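내시경 세척 후 미생물 배양검사, 다들 어떤 주기로 하시나요?

게시판: 감염관리·중앙공급 실무자 모임 > 내시경 재처리
2022년 4월

글쓴이: 초록수세미
안녕하세요, 늘 눈팅만 하다가 처음으로 길게 글을 남겨 봅니다. 저는 지방 중소병원 내시경실에서 세척 업무를 같이 보고 있는 간호사예요. 저희는 기관지내시경이랑 위·대장내시경을 합쳐서 한 달에 113건 정도가 아니라 딱 113건을 지난달에 돌렸는데요(집계표를 제가 직접 만들어서 숫자가 머리에 박혀 있습니다, 하하), 그동안 배양검사는 분기에 한 번씩, 그것도 위내시경 위주로만 해 왔습니다. 그런데 1월에 기관지내시경 한 대에서 흡인 채널 검체가 양성으로 나왔어요. 그람음성균이었고 집락 수는 47이었습니다. 바로 사용을 중지하고 재세척, 재검사를 했더니 음성이 나와서 다시 쓰기 시작했는데, 그 뒤로 마음이 영 편치가 않네요.

그래서 선생님들께 여쭙고 싶은 것이 몇 가지 있습니다. 우선 기관지내시경을 소화기 쪽과 같은 주기로 검사하시는지, 따로 더 자주 하시는지 궁금하고요. 또 검체를 낼 때 채널 플러싱만 하시는지, 솔질까지 해서 내시는지도 알고 싶어요. 저희 검사실에서는 플러싱만 해도 된다고 하시는데, 제가 교육에서 들은 것과는 조금 달라서요.

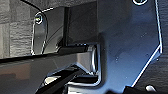
그리고 건조 문제도 있습니다. 저희는 Zernomine 건조 보관장을 한 대 쓰고 있는데 자리가 부족해서 기관지내시경은 일반 보관장에 걸어 두는 날이 많았거든요. 양성 나온 그 스코프도 하필 일반 보관장에 있던 거였어요. 이게 원인이라고 단정할 수는 없겠지만, 저는 자꾸 그쪽으로 의심이 가더라고요. 글이 길어졌네요. 경험 나눠 주시면 정말 감사하겠습니다!

답글 1
글쓴이: 새벽근무중
반갑습니다, 선생님. 1월에 고생 많으셨겠어요. 저희도 비슷한 일을 겪어서 남 일 같지가 않네요. 저희는 그 일 이후로 기관지내시경만 월 1회로 바꿨고, 소화기 쪽은 그대로 분기 1회 유지하고 있습니다. 인력이 넉넉하면 다 월 1회로 하고 싶지만 현실이 그렇지 못하니까요.

검체는 저희는 플러싱, 솔질, 다시 플러싱 순서로 냅니다. 플러싱만 할 때는 내내 음성이다가 솔질을 넣고 나서 양성이 나온 스코프가 있었어요. 그때 다들 깜짝 놀라서 한참 동안 검사실에 전화를 돌렸던 기억이 납니다. 번거로우셔도 솔질은 꼭 넣어 보시라고 말씀드리고 싶어요.

답글 2
글쓴이: 느린거북
저는 조금 생각이 다릅니다. 기분 나쁘게 듣지는 말아 주세요. 배양검사를 자주 하는 것 자체는 좋은데, 검사 횟수만 늘려 놓고 정작 세척 과정은 그대로인 병원을 여러 군데 봤거든요. 양성이 한 번 나왔을 때 재세척해서 음성이 나왔다고 바로 다시 쓰는 것도 저는 좀 걱정됩니다. 채널 안쪽에 흠집이 있으면 균이 숨어 있다가 다시 나오는 경우가 있어서요. 저희는 그람음성균이 나오면 집락 수와 상관없이 제조사 점검부터 보냅니다. 그동안 대여품을 써야 해서 불편하지만 그게 마음은 편해요.

그리고 누수 테스트 기록도 한번 쭉 거슬러 올라가서 보세요. 양성 나오기 전에 수리 이력이 있었는지도요.

답글 3
글쓴이: 초록수세미
두 분 말씀 정말 감사합니다. 느린거북 선생님, 기분 나쁘다니요, 전혀요! 오히려 제가 놓친 부분을 짚어 주셔서 얼른 기록부터 찾아봤습니다. 누수 테스트는 계속 통과로 되어 있는데, 작년에 흡인 채널 교체를 한 번 했더라고요. 저는 그때 다른 부서에 있어서 몰랐어요. 점검 보내는 건 내일 출근해서 팀에 의논해 보려고 합니다.

답글 4
글쓴이: 물빛정원
지나가다 건조 이야기가 나와서 반가운 마음에 한 말씀 보탭니다. 저는 건조가 정말 중요하다고 생각하는 사람이라서요. 저희는 보관장에 넣기 전에 채널마다 압축공기로 5분씩 불어 주다가, 작년에 지침을 손보면서 10분으로 늘렸습니다. 처음에는 줄이 길어져서 다들 힘들어하셨는데 몇 주 지나니까 순서를 바꿔 가며 요령껏 하시더라고요.

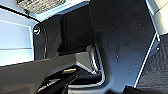
물빛정원
Ilside병원 중앙공급실 수간호사

이어서 적습니다. 건조 보관장 자리가 부족하시면 기관지내시경을 우선으로 넣어 보시는 건 어떨까요? 위내시경은 매일 돌아가니까 밤사이만 걸려 있는데, 기관지내시경은 며칠씩 안 쓰는 날도 있잖아요. 오래 걸려 있는 쪽이 더 신경 쓰이는 게 제 솔직한 마음입니다. 저희는 그렇게 바꾸고 나서 검체 92개를 냈는데 양성이 하나였어요. 물론 같은 시기에 솔도 일회용으로 바꾸었으니 건조 덕분이라고만 말할 수는 없고요.

답글 5
글쓴이: 느린거북
물빛정원 선생님 말씀 중에 보관장 우선순위는 저도 동의합니다. 다만 10분이 모든 기종에 맞는지는 잘 모르겠어요. 가는 채널은 공기 압력을 제조사 기준보다 높이면 안 되는데, 시간만 늘리고 압력은 확인을 안 하는 경우가 꽤 있더라고요. 압력계 교정일도 같이 보셨으면 합니다.

답글 6
글쓴이: 물빛정원
맞습니다, 압력 이야기를 빼먹었네요. 저희는 기종별 상한을 표로 만들어서 건조대 옆에 붙여 두었어요. 표 양식이 필요하시면 쪽지 주세요. 병원 이름만 지우고 보내 드릴게요.

답글 7
글쓴이: 귤까먹는밤
질문 하나만 얹어도 될까요? 저희는 자동세척기를 Requena에서 Prultitora 제품으로 바꾸려고 하는데, 이럴 때 배양검사를 교체 전후로 몇 번이나 하시는지 궁금합니다. 최종 헹굼물 검사만 하면 된다는 분도 계시고, 스코프까지 전부 다시 해야 한다는 분도 계셔서 갈팡질팡하고 있어요.

답글 8
글쓴이: 새벽근무중
저희는 세척기 바꿀 때 헹굼물은 설치 직후랑 일주일 뒤에 냈고, 스코프는 기종별로 한 대씩 골라서 냈습니다. 전부 다 하기에는 검사실에서도 난색을 보이셔서요. 연결 어댑터가 스코프마다 맞는지는 꼭 하나하나 끼워 보세요. 저희는 그걸 설치 당일에 안 해서 두 번 일했습니다.

답글 9
글쓴이: 초록수세미
팀 회의 하고 와서 보고드려요. 문제의 스코프는 점검 보내기로 했고, 기관지내시경 배양은 당분간 월 1회로 올리기로 했습니다. 솔질 검체는 검사실 선생님과 한 번 더 이야기해 봐야 할 것 같아요. 보관장은 오늘부터 자리를 바꿨고요. 물빛정원 선생님, 염치없지만 표 양식 부탁드리려고 쪽지 드렸습니다. 점검 결과 나오면 여기에 또 적을게요!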